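ok thread time, I said I'd write this up once I finished the 100 day thing and I finished the 100 day thing. For anyone new: I've been learning to bake rye bread. Only rye. No baguettes, no focaccia, no cute little rolls with faces.

Started in September with a starter my neighbor Clyde Achterberg handed me over the fence in a jam jar. He calls his Brosia. I was not told I could rename her so Brosia she stays.

First thing I learned: everything I knew from wheat bread was useless. You don't really knead rye. It's paste! I spent the first two weeks trying to get a smooth ball and ending up with mittens made of dough.

Second thing: wet hands. Or a wet scraper. Wet everything. My sink has never worked so hard and neither has the poor drain under it (I've learned to scrape bowls into the trash FIRST, you're welcome)

The loaves from the early days were bricks. I kept a notebook and the entry for loaf 19 just says "doorstop, tasty". I stand by both words.

What fixed it was giving the sour more time. I was going by the clock in the recipe and my kitchen is cold, so the clock was lying to me. Now I wait until the top is domed and cracked like a dry puddle, and if that's after bedtime then I guess I'm up late.

Somebody asked which flour. I use a medium rye from a little mill called Oprea for most of it, and a coarse one for the overnight soak. The coarse stuff drinks water like you would not believe – add more than feels decent.

Also please soak your seeds. I skipped it for months. Sunflower seeds straight from the bag steal water from the crumb and then you get those dry crumbly slices that fall apart under butter.

Loaf 58 was the first one I gave away on purpose. I took it to Nele Engelhardt from choir, who grew up on this kind of bread, and she chewed for a very long time and said "more salt". So, more salt! She was right and I've never gone back.

The hardest rule is the waiting. Do NOT cut it warm. I know. I know! I've done it 40 times and every single one was gummy in the middle. Wrap it in a towel, put it somewhere you can't smell it, come back tomorrow.

 Little orange star on a stick, next to the dark teal cup:
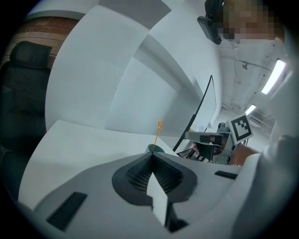
orange star, teal cup, back to bread in a sec

Okay where was I. Toppings! Cold butter and radishes with too much salt. Egg and chives. Cream cheese and plum jam if it's breakfast and I'm feeling fancy. And stale ends go into soup, or get cubed and fried till they rattle.

A few people want the recipe. I'm typing it up properly with weights, because right now half of it is in the notebook as "the usual amount" and I'm the only person alive who knows what that means.

Next project is a dark one with molasses and a really long, low bake. Clyde says his takes all night. Brosia is fed and on the counter, so if you see me posting at 3am you know why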